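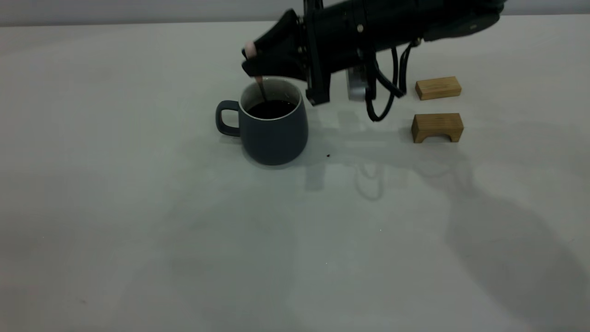

그림 4-1. 머그잔과 금속 숟가락

4. 설치 후 초기 설정 및 온도 보정

이 장은 Memeo 싱크대 하부형 온수기의 배관 연결과 누수 점검(3장)을 마친 상태를 전제로 한다. 전원 플러그는 4.2절의 지시가 있을 때까지 연결하지 않는다. 상판에는 출수구, 조작부, 상태 표시등만 노출되며 나머지 부품은 모두 하부장 안에 있다.

4.1 준비

초기 설정에는 다음 물품이 필요하다.

- 내열 머그잔(출수구 아래에 세울 수 있는 높이)
- 금속 숟가락
- 탐침식 온도계(100 ℃까지 측정 가능한 것)
- 세척수를 받을 용기
- 마른 천
- 제품에 동봉된 수질 시험지

참고: 유리 온도계는 사용하지 않는다. 적외선 온도계는 수면의 증기와 용기 재질에 따라 값이 달라지므로 보정용으로 쓸 수 없다.

4.2 물 채우기와 공기 빼기

1. 하부장 안의 급수 밸브가 잠겨 있는지 확인한다.
2. 본체 전면의 배수 마개를 시계 방향으로 끝까지 돌려 잠근다. 공구를 쓰지 말고 손으로만 조인다.
3. 출수구 아래에 용기를 놓는다.
4. 급수 밸브를 천천히 연다. 한 번에 끝까지 열면 감압 밸브에서 진동음이 날 수 있다.
5. 조작부의 출수 레버를 내린 채로 둔다. 처음에는 공기만 나오고, 이어서 물과 공기가 섞여 나온다.
6. 물줄기가 끊기지 않고 이어지면 2분간 더 흘려보낸 뒤 레버를 올린다.
7. 하부장 안의 연결부를 마른 천으로 닦고 물기가 다시 맺히는지 살핀다. 물기가 맺히면 급수 밸브를 잠그고 3.4절로 돌아간다.
8. 이상이 없으면 전원 플러그를 접지형 콘센트에 연결한다. 상태 표시등이 흰색으로 켜진다.

주의: 탱크가 비어 있는 상태에서 전원을 넣으면 과열 방지 장치가 작동한다. 이 장치는 자동으로 복귀하지 않으며, 본체 뒷면의 복귀 단추를 눌러야 한다. 복귀 절차는 7.3절에 있다.

4.3 탱크 세척

탱크 내부에는 제조 공정에서 남은 미세한 입자가 있을 수 있다. 첫 음용 전에 반드시 세척한다.

1. 조작부의 설정 단추를 길게 눌러 설정 화면으로 들어간다.
2. 화살표 단추로 "세척"을 선택하고 확인 단추를 누른다. 표시등이 흰색으로 깜박인다.
3. 가열이 끝나면 표시등이 깜박임을 멈춘다.
4. 출수구 아래에 용기를 놓고 탱크의 물을 모두 뺀다. 용기가 차기 전에 레버를 올리고 비운 다음 계속한다.
5. 같은 작업을 한 번 더 실시한다. 세척은 모두 2회이다.
6. 마지막으로 받은 물의 색과 냄새를 확인한다. 색이나 냄새가 남아 있으면 한 번 더 세척한다.

경고: 세척수는 뜨겁다. 플라스틱 배수관이 설치된 싱크대에서는 세척수를 찬물과 함께 흘려보낸다. 어린이가 출수 레버에 손을 대지 못하게 한다.

참고: 필터 카트리지는 세척 중에 장착하지 않는다. 우회 마개를 끼운 상태로 세척하고, 4.5절에서 카트리지로 교체한다.

4.4 온도 설정과 보정

출고 시 설정 온도는 80 ℃이다. 표시 온도는 탱크 내부 감지기의 값이며, 잔에서 잰 온도는 이보다 낮다. 출수관의 길이, 상판 두께, 잔의 재질과 초기 온도에 따라 차이가 생긴다. 보정은 이 차이를 줄이기 위한 작업이고, 탱크의 최고 온도를 높이는 작업은 아니다.

1. 설정 화면에서 "온도"를 선택하고 값을 80으로 맞춘다.
2. 표시등이 흰색으로 고정될 때까지 기다린다.
3. 출수구로 머그잔 하나 분량의 물을 받아 버린다. 출수관 안에 남은 식은 물을 제거하는 단계이므로 생략하지 않는다.
4. 머그잔에 온수를 받고 물 온도가 균일해지도록 숟가락으로 가볍게 젓는다.
5. 숟가락을 빼고 온도계 탐침을 물의 중간 깊이에 넣는다. 탐침이 잔의 벽이나 바닥에 닿으면 값이 낮게 나온다.
6. 표시값이 더 오르지 않을 때 읽은 값을 기록한다.
7. 설정 화면에서 "보정"을 선택하고 기록한 값을 입력한다.
8. 확인 단추를 누른다. 조작부에서 짧은 신호음이 나면 저장된 것이다.
9. 3~6단계를 되풀이하여 결과를 확인한다. 설정값과의 차이가 2 ℃ 이내이면 보정을 마친다.

주의: 금속 숟가락을 뜨거운 물에 담근 채 두면 손잡이까지 열이 전달된다. 저은 뒤에는 바로 꺼내고, 다시 잡을 때는 손잡이의 온도를 먼저 확인한다.

참고: 고지대에서는 물의 끓는점이 낮아진다. 설치 장소가 고지대이면 설정 화면의 "고도" 항목을 먼저 입력한 다음 보정을 실시한다. 고도 항목을 나중에 바꾸면 보정값은 초기화된다.

4.5 필터 카트리지 장착

1. 급수 밸브를 잠근다.
2. 출수 레버를 내려 관 안의 압력을 뺀다. 물이 더 나오지 않으면 레버를 올린다.
3. 필터 헤드에서 우회 마개를 시계 반대 방향으로 돌려 분리한다. 마개는 버리지 말고 보관한다. 이후 탱크를 세척할 때 다시 필요하다.
4. 카트리지의 보호 덮개를 벗기고 고무 패킹이 홈에 바르게 앉아 있는지 확인한다.
5. 카트리지를 필터 헤드에 수직으로 밀어 넣고 표시선이 맞을 때까지 돌린다.
6. 급수 밸브를 천천히 열고, 출수되는 물이 맑아질 때까지 흘려보낸다.
7. 설정 화면에서 "필터"를 선택하고 "새 카트리지"를 확인한다. 이 단계를 빠뜨리면 교체 알림이 이전 기록을 기준으로 표시된다.

카트리지의 종류는 물의 경도에 따라 다르다. 동봉된 시험지를 수돗물에 적신 뒤 포장지의 색상표와 비교한다. 연수 지역에서는 표준형인 Insaurralde 카트리지를, 경수 지역에서는 석회 억제형인 Clumville 카트리지를 사용한다. 두 카트리지는 외형 치수가 같으나 설정 화면의 "경도" 값은 서로 다르게 입력해야 한다. 경도 값이 실제보다 낮으면 석회 제거 알림이 늦게 표시되어 가열부에 석회가 쌓일 수 있다.

주의: 고무 패킹에 식용유나 바셀린을 바르지 않는다. 윤활이 필요하면 식품용 실리콘 윤활제만 사용한다.

4.6 절전과 잠금

절전 기능을 켜면 사용하지 않는 시간대에 탱크 온도가 낮게 유지된다. 절전 상태에서 레버를 내리면 미지근한 물이 나오며, 이때부터 재가열이 시작된다. 재가열 중에는 표시등이 주황색으로 켜진다.

1. 설정 화면에서 "절전"을 선택한다.
2. 시작 시각과 종료 시각을 입력한다.
3. 확인 단추를 누른다.

잠금 기능은 온수만 차단하며 냉수 출수에는 영향을 주지 않는다. 잠금 단추를 길게 누르면 설정되고, 같은 방법으로 해제된다. 정전 후에는 잠금 상태가 유지되지만 시각은 다시 맞춰야 한다. 장기간 집을 비울 때는 절전 기능에 의존하지 말고 플러그를 뽑고 급수 밸브를 잠근다. 1월과 같이 동결 우려가 있는 시기에는 6.2절에 따라 탱크의 물도 빼 둔다.

4.7 초기 설정 중의 이상 증상

증상: 레버를 내려도 물이 나오지 않는다.
조치: 급수 밸브가 열려 있는지, 급수 호스가 꺾이지 않았는지 확인한다. 필터 헤드에 카트리지나 우회 마개가 없으면 내부 차단 밸브가 닫힌 상태로 유지된다.

증상: 가열 중 출수구에서 물방울이 떨어진다.
조치: 물이 가열되면서 팽창하여 나오는 것으로, 가열이 끝나면 멈춘다. 가열이 끝난 뒤에도 계속되면 출수 밸브의 패킹을 점검한다.

증상: 보정값이 저장되지 않는다.
조치: 입력한 값이 허용 범위를 벗어났다. 온도계의 단위가 섭씨인지 확인하고 4.4절을 처음부터 다시 실시한다.

증상: 표시등이 빨간색으로 켜진다.
조치: 플러그를 뽑고 급수 밸브를 잠근다. 탱크가 식은 뒤 7.3절을 따른다. 같은 증상이 되풀이되면 사용을 중지하고 Itville 서비스 센터에 연락한다. 문의할 때는 본체 옆면의 제조 번호와 카트리지 종류를 함께 알린다.

설정을 마치면 보증서 뒷면의 설치 기록란에 보정값, 경도 값, 카트리지 장착일을 적어 둔다.

4장 개정: 2018년 5월 26일
기술 검토: Eckhard Reinholz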